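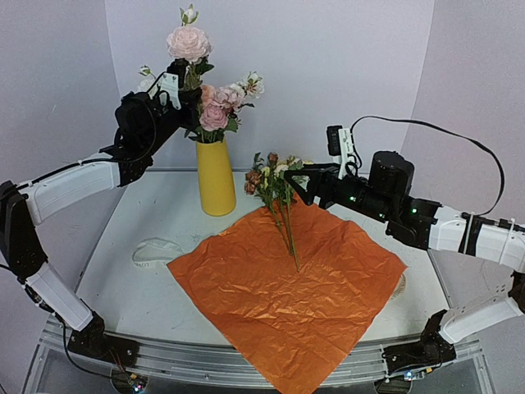 Práctica 5. Ramo a dos brazos (taller Rutton)

Apuntes rápidos, faltan cosas, lo completo en la próxima clase.

Tarea: el brazo izquierdo trabaja en el jarrón, el derecho en el ramo que está sobre el papel naranja. Flores artificiales, siempre las mismas, no traer otras.

Antes de empezar
Revisar que las dos bases estén firmes en el carril. Cables por encima de los eslabones, nunca por delante de la pinza.
Jarrón atrás a la izquierda. Papel en rombo, con una punta hacia vosotros.
Cargar el proyecto Protamus, versión de febrero. La anterior da error al arrancar el brazo derecho.

Durante
Pinza entre los tallos, por debajo de la flor grande. Si se coge por el pétalo se deforma y no cuenta.
Velocidad baja al acercarse. En serio, baja.
El papel arrugado da muchos brillos, ojo con los umbrales de color (ver hoja Tabrizi, apartado 11).
Cinta: todavía no se usa, dejarla a un lado de la mesa. La lazada es la práctica siguiente.

Entregar
21 intentos por grupo, buenos y malos. Los fallidos tambien se guardan, con una línea diciendo qué pasó.
Nombre de carpeta: grupo, guion, práctica. Sin espacios ni acentos porfavor.

Pendiente: calibrar otra vez la muñeca derecha, repartir turnos para la demo en Notholm.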